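GRULLOW COMMUNITY LEARNING TRUST
Minutes of the meeting of the Premises and Resources Group
February, Abugri Room, 2 pm

Present: the Chair, the Clerk, four members and the Centre Manager. Apologies were received from one member.

1. Minutes of the last meeting
Agreed as a correct record and signed.
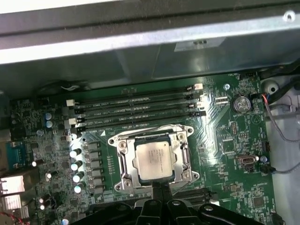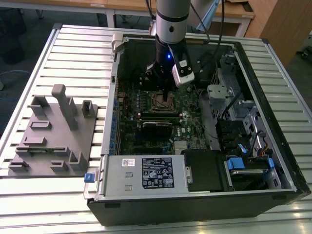

2. Matters arising
The lease for the Mollus Street annexe has been returned by the solicitors with two queries on shared access. The Clerk will reply before the end of the month.

3. Enrolment
The Centre Manager reported 277 learners enrolled for the spring term. Evening bookkeeping is full and has a waiting list of roughly 20. Members asked whether a second group could be offered after Easter. This depends on a tutor being found. ACTION: Centre Manager.

4. Fees
It was proposed that the concessionary rate be held at £40 per term. Agreed, with one member abstaining. The full rate will be considered with the draft budget.

5. Heating
Plustirard has quoted for replacing the boiler controls. The quotation excludes making good to the plasterwork, and members wished to see a full price before deciding. Deferred.

6. Room hire
The revised hire form was approved, subject to correction of the paragraph on cancellations. Existing hirers will move to the new form at renewal.

7. Any other business
The bicycle rack by the side entrance is loose and should be refixed. ACTION: Centre Manager.

The meeting closed at 3.35 pm.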